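Nornside Gripper Comparison
Progress report to the Tristley fund, second period
July 1, 2018

Where the money has gone

The short version is that we have spent 74 percent of the grant and completed 84 of the planned trial runs, and that those two facts are less closely related than the proposal suggested they would be. A fair part of the spring went into getting two grippers from two makers to answer the same controller. Each came with a manual stating that this was simple.

As agreed, we are comparing the Modska parallel gripper with the Qudah suction head on one job: taking parts out of blue bins on a flow rack and setting them down on a white worktable. It is dull work, and the fund was told so in writing before it signed.

The test cell

The cell at Nornside is set up with the table against the steel rack, bins above and bins behind. We kept the rack as the shop floor uses it, sloped shelves and all. A flat shelf would have given us better numbers and told us nothing about the job.
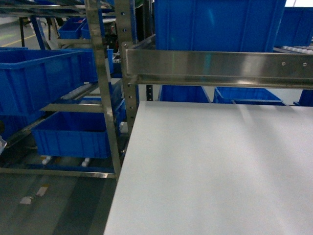
Steel has been our main teacher this period. The rails throw back light in a way the head camera takes personally, and early on it reported bin edges in places where there was only glare. We tried a polarizing filter, then shorter exposures, then both. Both is what we kept. Position errors at the bin rim came down to 3 millimeters, and the arm now reaches for bins that exist.

The white tabletop has a smaller version of the same problem. It was chosen for contrast with the parts, and it does provide that. It also gives the depth camera very little to hold on to, so the table position now comes from a printed marker. The marker was going to be temporary. It has since acquired its own line in the calibration procedure.

Grippers so far

The Modska is slow and dependable. It handles boxed parts well and bagged parts with visible reluctance. Its fingers are long enough for the front half of a bin, and for the back half the arm has to come in at an angle that brings the wrist close to the rail. We lost an afternoon to one contact there — no damage beyond a scratch and some pride.

The Qudah is quick and, on smooth cartons, the clear winner. On bags it is a gambler. We have 25 runs with it so far, too few to say much, and I would ask that the cycle times in the appendix not be quoted to anyone with a purchasing budget. 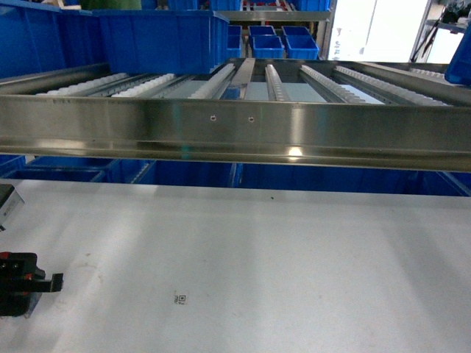

Black gripper over the worktable, with the flow rack behind and the printed marker on the table surface.

Controller

Both grippers now run from the same controller, with tool changes done by hand. The automatic changer is still in its box. I recommend it stay there until the comparison is finished, as it would add a third thing to blame.

Next period

We will even up the number of runs, starting with the Qudah, and repeat the bagged parts with fresh suction cups. The longer Modska fingers are on order. The supplier's delivery date has moved twice, both times in the same direction.

The final comparison is due in October. We are not asking for more money. We are asking for permission to move what is left of the travel line into spare parts, mainly cups and finger pads, and would be glad of an answer before the next order goes out.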